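Home | Forums | Student Projects | Log in

Skadivton College Robotics Forum
October, posted by the Grecu Club secretary

Subject: Cable-handling task, scoring and practice

grecu_secretary
Members are reminded that each team will attempt 24 picks at the Plivis round. A pick is counted when the item leaves the floor and is held for 6 seconds. Teams should enter their practice results in the shared log.

gekgate_team2
Our team requests that the hold time be reviewed. Thin leads slip in a way that solid objects do not, and the present rule favours groups who practised only with blocks.

workshop_desk
I do not agree. The hold time was published at the start of term and 83 logged attempts have been judged by it. A change now would be unfair to those teams.

gekgate_team2
The point about fairness is accepted. We would still ask for a separate column for cables, so that the results can be compared properly.

grecu_secretary
A separate column will be added. The hold time stands.

team4_build
We are working on headphones and a splitter cable with pink and green plugs, both placed on the floor. Our view is that the approach angle matters more than the hold time.
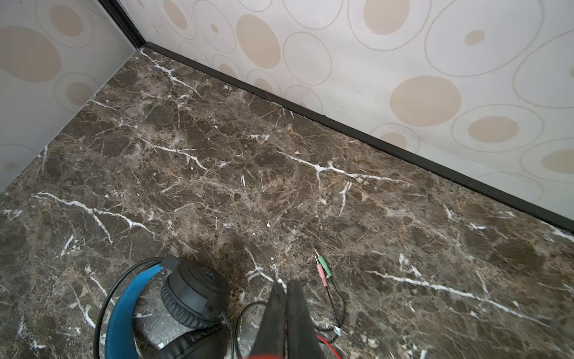
first_year_rep
How many practice attempts may a team log before the round?

grecu_secretary
Each team may log up to 40, and failed attempts count towards that number.

workshop_desk
Please enter failures on the same day. Late entries will be removed.

Contact the forum office | © Skadivton College | Back to top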